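Farard Home Kitchen Board > Ferments and Pickles > Small batch sauerkraut, who else is doing it?

14 replies

kazia_p
Posted in July

I have finally gone over to the small side! For years I made kraut the way my aunt Elżbieta did, a whole crock at a time, and by the end of winter we were sick of it and half went on the compost. This summer I started doing it in little batches, one small cabbage or even half of one, and I'm having so much fun. I have a plain one going, a caraway one, and one with grated apple and juniper that smells fantastic already (day 5).

My method, such as it is: shred it thin, weigh it, 2 percent salt by weight, squeeze it with my hands until it gives up its juice, pack it down hard and keep it under the brine. That's it. 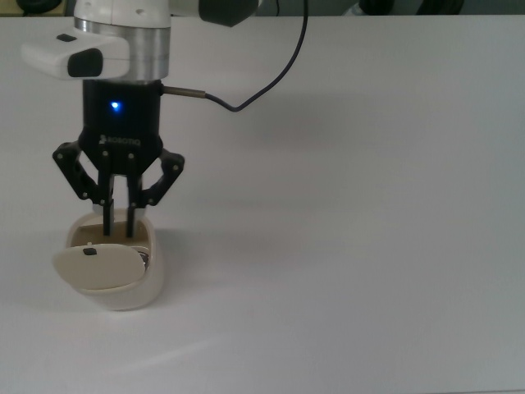 The apple one went faster than the others, I guess from the sugar. I tasted it this morning and it already had a little fizz on the tongue. Caraway is slower but I like the crunch better. What are the rest of you putting in yours?

bogdan_w
Oh good, another one. Welcome! Try fennel seed and a strip of orange peel, take the peel out after a few days or it gets bitter. I also do red cabbage with one clove of garlic and it comes out the most ridiculous pink.

My one argument with you is 2 percent. In July my kitchen gets hot and at 2 percent I end up with mush. I go to 2.5 in summer.

kazia_p
Orange peel!! Writing that down. My kitchen faces north so maybe I get away with it.

ZielinskiR
I'm going to disagree with both of you a bit. Small jars are fun but the flavor isn't the same. I've kept a big crock in the cellar for 22 years and a slow ferment in a cool place gives you something a week on the counter never will. My father-in-law's rule was six weeks minimum and don't even lift the cloth before three. The sourness gets rounder. Young kraut tastes like salty cabbage to me.

Ataahua B
But some of us LIKE salty cabbage, Ryszard :) I eat mine at day 8 on toast with a fried egg and I will defend that breakfast to anyone. Also I rent, third floor, no cellar. The warmest spot is by the fridge and the coolest is the bathroom, and my household has voted against the bathroom.

ZielinskiR
Fair enough about the cellar. I would still say put one jar away and leave it. Bottom of the fridge after the first ten days works pretty well. Then compare them side by side.

bogdan_w
That I can agree with. I had a jar hiding behind the mustard for 13 weeks and it was the best one I ever made, and of course I hadn't written down what was in it.

kazia_p
Labels! I have started putting the date, the salt and the cabbage variety on masking tape. The flat cabbages from the Pawłowska market stall are so much sweeter than the round ones at the store, and they shred like a dream.

Next question, since everyone's being so helpful: how tight do you close the lids? I've been leaving them a quarter turn loose and burping them at night.
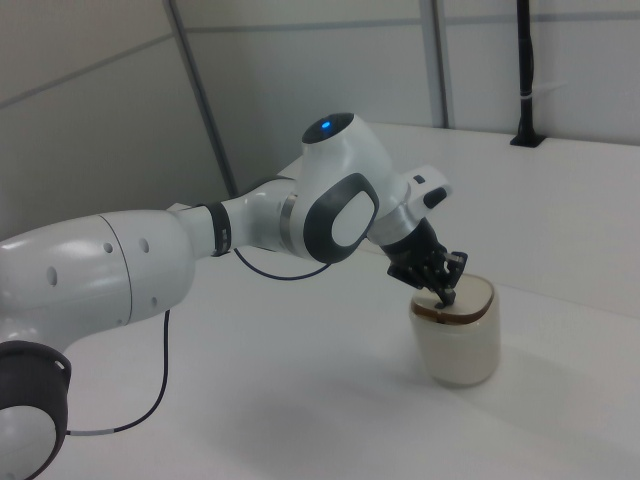 Lid time.

Ataahua B
Quarter turn loose and a saucer underneath. I quit burping altogether and never looked back.

bogdan_w
Tight for me, burped morning and evening. If I leave them loose the brine creeps out and I lose too much. Either way, leave more headspace than you think you need, two fingers at least.

ZielinskiR
A crock with a water channel does all this by itself, just saying.

Ataahua B
You're going to wear us down in the end. How much does a small one weigh when it's full? I'm thinking of my shelf.

ZielinskiR
Ours is the old Hommont, 5 liters, and I wouldn't put it on a shelf. Floor.

kazia_p
Update on the apple one: moved it to the fridge tonight, it was getting sharp and I want to catch it right there. Had some with potatoes and sour cream and went back for seconds. The caraway stays out until the weekend, and I'm setting one plain jar aside for Ryszard's six weeks. Fennel and orange goes in tomorrow if I can find decent fennel seed.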